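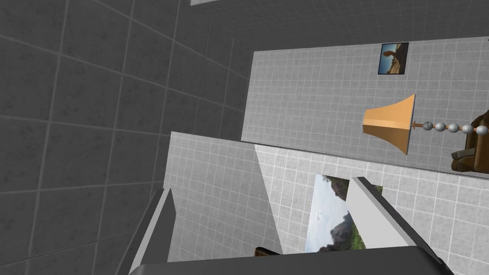
Sim, wrist view, tiled room. Gripper at bottom, orange lamp upper right, two landscape pictures on the light walls.

Thursday, April 11, 2019

Open day at the Barnham shed, sim station. Writing this up while it's fresh. Times are off the whiteboard.

Set up from 8. The Wemel desktop took two tries to see the second monitor; the cable in the left port is the bad one, tagged it with yellow tape. Put the wrist view on the big monitor and the overhead view on the small one. In March we had them the other way round and people at the back couldn't follow what the hand was doing.

Scene is the tiled room from the Tudular set, loaded as is. Grey tile on nearly everything, dark on one big wall, pale on the others. I had wanted the kitchen but it still won't load with the new gripper model, same missing mesh error as last week. Log saved in the open day folder.

Doors at 10. First group was a Year 9 class, then walk-ins until lunch, then the Barbier people at 2. Sign-in sheet says 188 for the whole building. We didn't keep a separate tally for our table.

What we ran:

Drive by hand with the game controller. Five minutes each, reset in between. Kids picked it up faster than the adults. Most common trouble was the wrist roll. Once the view is tilted over, the way it is in the capture at the top, left on the stick no longer looks like left on the screen, and people fight it. Two of the Year 9s worked out that they could turn their heads to match. I ended up telling everyone to level the wrist first and then go looking for things.

Scripted reach. Ran it 14 times over the day, 11 good. The three bad ones all stopped short with the planner timing out at 400 ms. I had left the limit at the value we use for the bench tests. Changed it after the third one and it was fine for the rest of the afternoon. Should be set in the demo config so it isn't left to whoever is on the table.

Replay of the March runs. Low interest. People wanted to hold the controller.

Questions that came up more than once:

Is it a video? Several people took it for a recording until they moved the stick. Might be worth a card on the table saying it is a simulation and running live.

Why are there pictures on the walls? Told them the walls are all much the same tile and it helps to have something on them that looks different from one place to the next. The desert one with the red rock got a fair few comments. One bloke was sure he had camped there.

Does the arm feel anything? Not in this build. Contact forces are computed but we don't send any back to the controller. The Barbier visitors asked about this at more length and would like to see the force plot next to the camera view. Doable, the numbers are already in the log, it just needs a window.

Barbier also asked how well the grey of the fingers separates from the grey of the tiles when there's no colour to help. Fair point. Finger edges are mostly light grey and so are the walls behind them, so in some poses there isn't much between the two. I said we'd try the same script with a darker finger material and send them both sets.

Faults:

Crashed once, 1:20, on frame 609 of a replay. Restarted, ran the same file again and it went straight through. No idea yet. Dump is saved.

Controller two drifts to the right. It was drifting in March as well. Please don't put it back in the box with the good ones.

Fan on the Wemel was loud all afternoon with the side panel on. Took the panel off at 3 and roped off that end of the table.

Packed up by 4:45. Big monitor has gone back to the front office, small one is on the shelf above the sink. Extension leads belong to the metal shop and need to be returned tomorrow.

To do:

Planner limit into the demo config
Force plot window for Barbier
Darker finger material, rerun the reach script, same seeds
Find out what the kitchen is missing
New centre bolt for the monitor stand, M6, the thread is stripped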